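Schreibwarenregal im kleinen Laden: Stifte lose im Köcher oder in der Packung?

Forum » Ladenpraxis » Sortiment und Warenpräsentation
21 Antworten, hier die Auswahl der Moderation

kramladen_sued
Montag, 9:40 Uhr

Hallo zusammen,

wir haben einen kleinen Nachbarschaftsladen, hauptsächlich Lebensmittel, und seit April ein Metallregal nur für Schreibwaren. Vorher lag das Zeug neben der Kasse in zwei Kartons. Jetzt habe ich Platz und weiß nicht recht, wie ich ihn nutzen soll. Kugelschreiber und Marker kommen bei uns in Großpackungen von Onuoha. Ich habe sie bisher in der Packung stehen lassen und einzeln verkauft, aber die Kartons sehen nach einer Woche schlimm aus. Die Deckel reißen ein und die Leute greifen mit zwei Fingern hinein und ziehen drei Stifte raus.

Meine Frage: Stellt ihr Stifte offen in Köcher? Und wenn ja, was für Köcher? Ich habe im Katalog von Barkero welche aus Drahtgeflecht gesehen, die würden von der Höhe her passen.

regalmeter
Montag, 10:15 Uhr

Köcher, ganz klar. Drahtgeflecht ist gut, weil man den Inhalt auch von der Seite sieht. Eine Sorte pro Köcher, Kappe nach oben, dann erkennt jeder sofort die Farbe. Nie mischen. Sobald blau und grün in einem Becher stehen, wühlen die Kunden.

tintenfass77
Montag, 10:52 Uhr

Sehe ich anders. Offene Stifte werden ausprobiert, und zwar auf allem, was in der Nähe liegt. Bei uns waren am Ende die Preisschilder vollgekritzelt. Marker trocknen außerdem aus, wenn einer die Kappe nicht richtig zudrückt. Ich verkaufe nur noch Blister und habe Ruhe.

regalmeter
Montag, 11:08 Uhr

Blister kauft bei mir kein Mensch. Die wollen einen Kuli und nicht vier. Leg einen Block zum Probieren hin, dann bleiben die Schilder sauber.

Ibrahim Olatunji
Montag, 12:30 Uhr

So ähnlich würde ich es an deiner Stelle aufbauen. Blaue Kulis in einem schwarzen Köcher, grüne Marker im anderen, Kleber links außen und die Neonfarben von DOMS rechts als Reihe nebeneinander. Das Aktionsschild klebt vorn an der Kante vom oberen Boden.

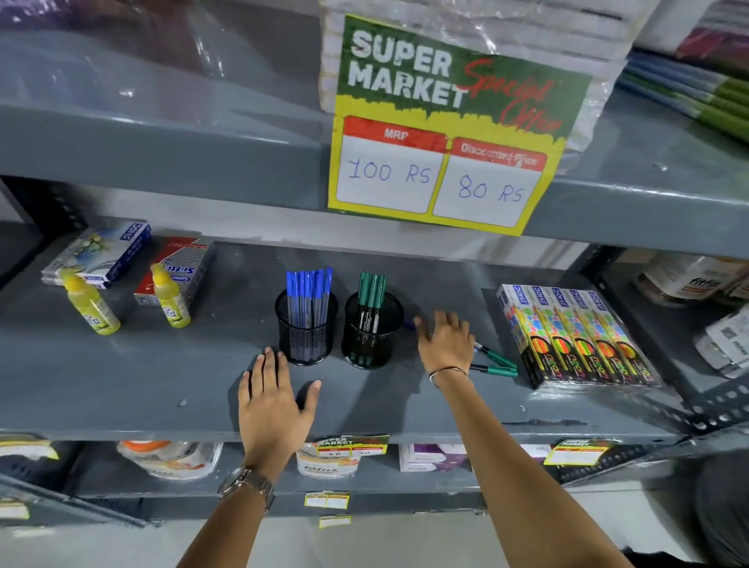 Beitrag zuletzt geändert: Montag, 12:47 Uhr

Zum Schild noch zwei Sätze. Alter Preis 100, neuer Preis 80, beides von Hand in die Felder geschrieben. Ich mag diese Vordrucke, man muss nichts ausdrucken und kann sie für jede Aktion nehmen. Was mich daran stört, ist die Zuordnung. Wer davorsteht, weiß nicht, ob der Preis für oben oder für unten gilt. Ein Wort zur Ware dazuschreiben würde reichen.

Die Köcher würde ich so weit auseinanderstellen, dass eine Hand dazwischenpasst. Klingt banal, aber wenn sie aneinanderkleben, kippt beim Nachfüllen einer um und man sammelt Marker auf.

kramladen_sued
Montag, 13:05 Uhr

Danke, das hilft mir sehr. Bei den Farbschachteln war ich unsicher, ob ich sie stapeln oder stellen soll. Gestellt sieht es besser aus, finde ich. Wie tief ist euer mittlerer Boden ungefähr? Meiner hat 30 cm.

regalmeter
Montag, 13:20 Uhr

30 reicht völlig. Schachteln stellen, ja. Stapel rutschen, und es nimmt immer jemand die unterste.

tintenfass77
Montag, 13:44 Uhr

Ich bleibe dabei, dass lose Ware auf dem Boden nichts zu suchen hat. Auf dem Bild liegen auch schon zwei grüne Marker neben den Köchern. Im Laden liegen die abends unter dem Regal.

Und das Schild hängt vor der Ware vom oberen Boden. Die weißen Sachen in der Folie dahinter sind halb verdeckt. Ich würde es tiefer hängen oder an die Seite.

Ibrahim Olatunji
Montag, 14:10 Uhr

Tiefer hängen geht nicht gut, dann verdeckt es die Stifte. An die Seite wäre möglich. Ich finde halb verdeckt bei verpackter Stapelware nicht tragisch, die Hefte oder Mappen rechts daneben sind ja frei. Darüber kann man aber verschiedener Meinung sein.

wandregal_witzenhausen
Montag, 15:36 Uhr

Frage zum Kleber: Stellt ihr den wirklich zu den Stiften? Bei uns steht er beim Bastelpapier. Wir hatten mal eine undichte Flasche von Wandumora zwischen den Schulheften, 109 Euro Schaden laut meiner Liste. Seitdem steht unter jedem Kleber eine flache Schale.

regalmeter
Montag, 15:50 Uhr

Kleber ganz außen und stehend, dann passiert wenig. Eine Schale nimmt mir zu viel Platz weg.

kramladen_sued
Montag, 18:22 Uhr

Stand der Dinge: Ich habe vier Köcher bestellt, doch nicht bei Barkero, sondern bei Zollby, die waren auf Lager. Den Probierblock lege ich dazu. Kleber kommt nach links außen mit Schale – Platz habe ich genug.

Die Marker lasse ich erst mal in der Packung und stelle nur die Kulis offen hin. Wenn das zwei Wochen gut geht, kommen die Marker nach. Eine Sache noch: Beschriftet ihr die Köcher selbst oder nur die Regalkante?

regalmeter
Montag, 18:40 Uhr

Nur die Kante. Am Drahtgeflecht hält kein Etikett.

tintenfass77
Montag, 19:03 Uhr

Mit einem kleinen Kabelbinder und einem Pappschild hält es. Aber Kante ist einfacher, da gebe ich dir ausnahmsweise recht.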